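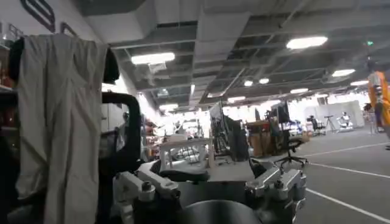 Page 2 of 4

Ticket 111 - Business license renewal, fee paid but license not issued
Opened: 2020-01-21
Portal: Haltarthorpe Business Licensing, online renewals
Applicant: Oyelaran Laundry and Garment Care
Payment gateway: Setex
Status: Open, with second-line support

Problem as reported
Applicant completed the online renewal form and paid the annual fee by card. The Setex receipt page loaded and a receipt came by email. The portal still shows "Payment due" and the renewal can't be submitted. The "Print license" button is grayed out. Applicant has not tried to pay again.

First checks
Looked up the receipt number in the Setex merchant screen. Payment is there, marked as settled, correct amount. Looked up the same renewal in the portal database. No payment record, and the return message from Setex is missing from the log. So the money arrived and the portal was never told.

Asked the applicant to sign out, clear the browser cache and sign in again. No change. Asked them to try a different browser. No change. This was expected, as the status is stored on our side, but it is on the checklist.

Second checks
The business name on the license was changed in April after the owner moved from sole trader to limited company. The old license record was closed and a new one opened under the same premises. The renewal form picked up the new license number. The payment request sent to Setex carried the old one. When the reply came back, the portal matched it to a closed record and dropped it without writing an error.

Repeated this on the test server with a dummy business. Same result every time the old record is closed and the premises number is kept. If the premises number is changed as well, the payment posts normally.

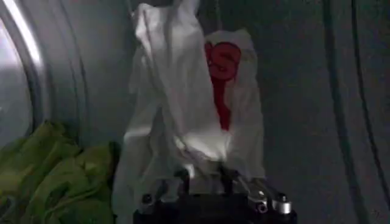 White garment inside the drum

Workaround
1. Reopen the old license record in the admin screen. Do not edit the name.
2. Use "Resend notification" on the Setex side for that receipt.
3. Wait 20 minutes for the job to run.
4. Move the payment to the new license number by hand and close the old record again.

Tried steps 1 to 3. The payment posted to the old record as expected. Step 4 failed with "User not permitted to transfer fees." Front desk accounts lost that permission in the last update. Request sent to finance systems to do the transfer.

Late fee
The portal added a late fee overnight while the ticket was open. Applicant called about it. Told them not to pay it. The fee has to be waived by licensing and not by support - form sent over with a copy of the receipt.

Permanent fix
Raised with Zokanico, who maintain the renewal module. They confirm the payment request reads the license number from the premises table and will change it to read from the open renewal. They will also log an error when a payment comes back against a closed record. No release date given yet.

Outstanding
- Fee transfer by finance systems
- Late fee waiver from licensing
- Search for other renewals with a name change and the same premises number
- Applicant to confirm the license prints

Do not close this ticket when the transfer is done. Wait for the applicant to confirm.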